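Home | Workshop Notes | Checklists | Contact

Walk-round checklist after the Tuesday grip fault, with comments
By Doğukan Baysal
June | 2 comments | 14 shares

I have filled this in at more length than the form really wants, so please bear with me. On Tuesday the left hand let go of a bottle over the desk in the Urkstead room, a good second before it was told to, and the run log put fault 605 against the wrist. The bottle landed on its side and rolled, and we all had a bit of a fright and then a cup of tea. Everything below was gone through again before the bottle task was restarted.

1. Emergency stop. Pressed from the door and from the desk. PASS both times. Please do press it properly, with your whole palm, and don't be shy about it!

2. Floor cable. PASS WITH COMMENT. It still lies across the walking side of the floor, and I caught my own heel on it while writing this. Overhead routing has been asked for.

3. Overhead tethers. PASS. Enough slack to turn on the spot, and no rubbing at the connectors.

4. Left wrist connector. FAIL, then PASS. The plug was seated but the latch was not home, and if you wiggled it gently the 605 came straight back. Reseated, latched, and put through 123 open-and-close cycles with no fault. I would still like a new Vevside latch fitted - the old one feels tired to me.

5. Grip hold on loss of signal. FAIL. This is the one that bothers me. When the wrist signal goes, the Mukodex controller relaxes the fingers, and for a bottle it ought to hold them where they are. The setting has been changed, but I have only tried it with an empty bottle, so it stays a fail until Trương has repeated it with a full one.

6. Arm speed over the desk. PASS. Held at the reduced setting until item 5 is closed, and yes, I know it makes the afternoon feel very long.

7. Freezer door and drawer. PASS WITH COMMENT. Open the door all the way before the robot comes near it. Half open, the edge sits just where the right hand likes to swing, and we have 2 scrapes on record already.

8. People. PASS. One person on the stop, the other on the laptop, and both outside arm's reach while the hand is closed on anything.

The bottle task, robot at the desk:
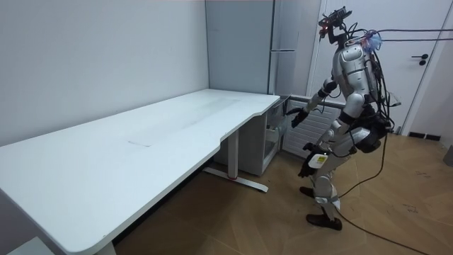
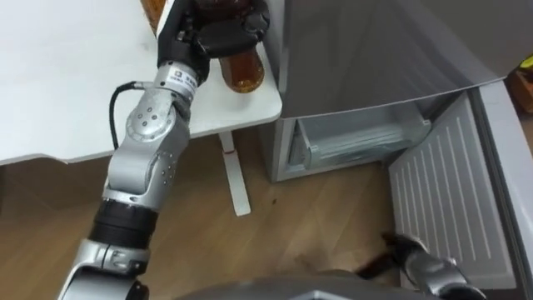
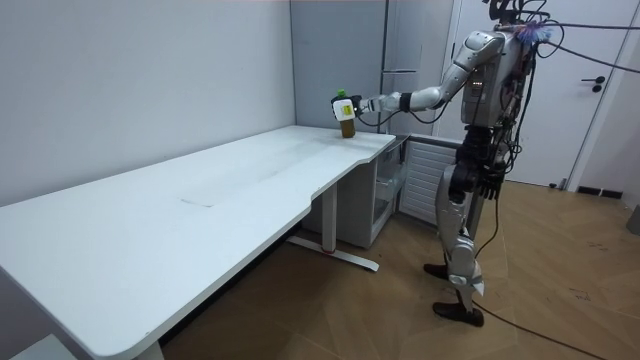
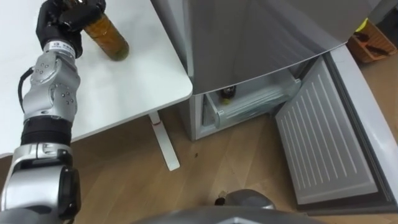
Comments (2)

Trương
Thank you for writing up item 5 so fully. I repeated the signal loss test with a full bottle, pulling the wrist plug at three different heights, and the fingers held each time. On the lowest one there was a small twitch before they locked, though, and I don't love it. Could we leave the speed where it is until I have looked at the controller log?

Doğukan Baysal
Of course, leave it slow for as long as you like. I will keep item 5 as a fail on the sheet and add your twitch underneath. The latch is still on order.

Previous | Next | Back to checklists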